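The Clallwood Soup Night

By the time the bus came down the hill into Firkbridge, Shivam Dubey had read his grandmother's letter so often that the fold had started to split. It was a wonderful letter. It was also mostly a recipe, and the recipe had a hole in it.

The hole was a grease spot. It sat in the bottom third of the second page, right between "when the mustard seeds stop jumping" and "and then you will understand why your grandfather proposed." Whatever went into the pot between those two points, the paper had swallowed it years ago.

"Hold it up to the light," said the woman in the next seat. She had been reading over his shoulder since the reservoir and had given up hiding it.

He held it up. The spot glowed like a little amber window, and there was nothing in it at all.

"Oh, that's lovely!" she said. "I mean, it's terrible. But what a mystery! Is it for Soup Night?"

It was for Soup Night. Everything in Firkbridge that week was for Soup Night. The Clallwood Hall had a banner across its front, the bakery was closed to ordinary customers so it could turn out 860 rolls, and the butcher had written SOUP on his window in letters as tall as a child. Anyone could bring a pot. You fed whoever came, they dropped a dried bean in your jar, and the jar with the most beans got its recipe painted on the wall of the hall, where it would stay for good. The wall already had 11 recipes on it. Shivam had seen it once when he was six, sitting on his grandmother's shoulders, and he remembered her saying, very quietly, that there was a nice empty space by the door.

The woman's name was Mamta Ahuja, and she got off at the same stop, and somehow she ended up carrying his onions.

"I don't even cook," she told him happily as they crossed the square. "I tune pianos. But I have a very good nose, and I've been going to Soup Night since I moved here, and I'd love to see it from the other side of the pot."

So that was how he came to have an assistant.

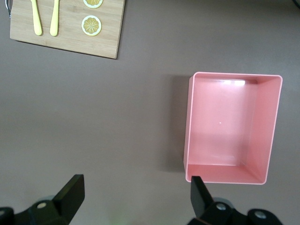

They started at four in the afternoon, in the kitchen of the room he had rented over the shoe repair shop, and the first pot was fine. It was warm and golden and tasted of mustard seed and lentils. It was a perfectly decent soup that a perfectly decent person might make for a cold evening, and Shivam put his spoon down and shook his head.

"It used to have a sort of a corner to it," he said. "You'd be going along, and then you'd turn the corner."

Mamta seemed to think this made complete sense. "Sour?" she said.

They tried lime in the second pot. They tried tamarind in the third, and that one was so good they both had two bowls and forgot to take notes, but it still wasn't the one. In the fourth they tried green apple, which was Mamta's idea and which she apologized for later, though it had been enormous fun to grate.

Around nine they took a break and walked down to Negi, the corner store that stayed open until the owner felt sleepy. It was the best kind of store, with rope and candles and birthday cards and sacks of rice all shoved in together, and a whole back shelf of jars with handwritten labels. Shivam walked along that shelf opening lids (you were allowed to, there was a sign) and Mamta walked along behind him, sniffing.

"Read me the letter again," she said. "The bit before the spot."

"When the mustard seeds stop jumping."

"And what comes before that?"

He had to think. He had always hurried through the first page to get to the cooking, because the first page was only news. The plum tree had dropped everything early this year. The neighbor's boy had come in September to help her gather it all up. She had dried what she could on the roof, under an old curtain, and the birds were furious with her.

He stopped with his hand on a lid.

"She doesn't say what she did with them," said Mamta. Her voice had gone up by about an octave. "All those plums! Shivam! Who writes a whole page about plums and then doesn't say what she did with them?"

There was one jar of dried sour plums at Negi. It was at the very back, behind the star anise, and the label said only NIDELICO, which was the name of a farm up the valley road. The fruit inside was black and wrinkled and smelled like the inside of a wooden drawer. He bought the entire jar. He would have bought the shelf.

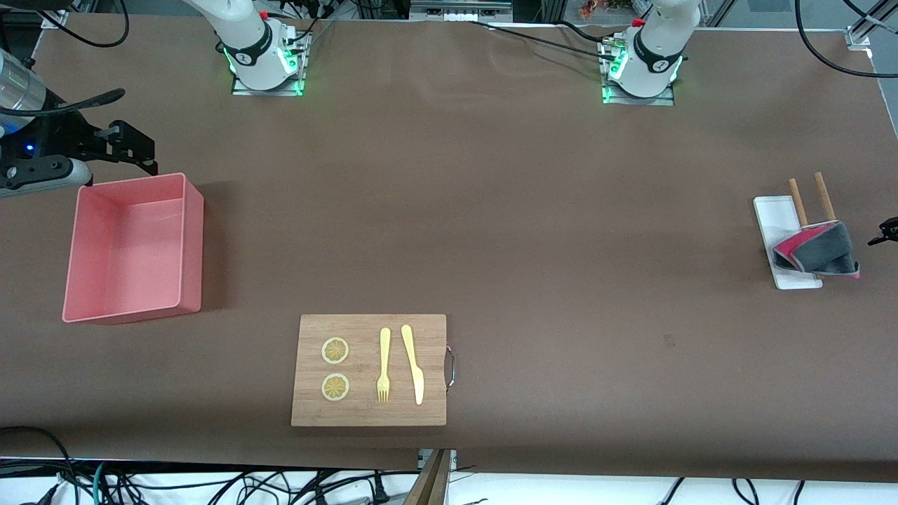

They ran back. There really was no need to run, the hall didn't open its doors until the next evening, but they ran anyway, with the jar buttoned inside his coat, past the banner and the dark bakery and the butcher's enormous S. Up the stairs, coats on the floor, oil in the pan. The mustard seeds jumped like mad things and then, one by one, they quit.

Shivam tore three plums into pieces and threw them in.

For a moment there was only hissing. Then the smell came up, and it was her roof. It was hot tile and an old curtain and somebody laughing at the birds. He didn't say anything. Mamta, who had never met his grandmother and had never been within 1,000 miles of that roof, put both hands over her mouth.

"There's the corner," she said, through her fingers.

They got the lentils in. They stood and watched the pot for the best part of an hour, which it did not need, and when it was ready they ate it standing up, out of the pan, passing one spoon back and forth.

"How many people come to this thing?" Shivam asked, when he could.

"Two thousand, last year. They had to put that on the sign, they were so proud. Population nine hundred, soup eaters 2,000."

He looked at the pot. He looked at the jar, which still had a good few inches of plums in it, and at the sack of onions under the window.

"We're going to need a bigger pan," he said.

"I know a man with a bathtub," said Mamta Ahuja, and went to find her coat.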